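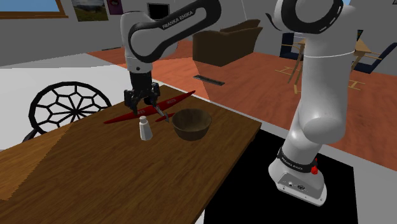 Notes for the Grurkbridge talk - Bonifacio Barroso
Fri 24 May, 15 minutes, no slides after the first one

Start with the toothache. Ask who has had one. Then ask how they know the person next to them meant the same thing by raising a hand. Wait for the groan.

Main claim: pain is not private in the way we like to think. I learned the word from other people, who were watching my face at the time. Mention Wittgenstein once, quickly, and move on before anyone asks which paragraph.

Objection: surely I can't be wrong about my own pain? Dentist story. I pointed to a lower molar with total confidence. It was an upper one. Pause here.

Someone will bring up bats. Let them. Nagel's point is about what we can't imagine, and I'm talking about what we can say - two different problems, though they get invited to the same parties.

If time is short, drop the section on memory. If time is long, also drop it. It was bad in February.

Close on the question of whether a pain you don't notice still hurts. I say no. Take questions, water first.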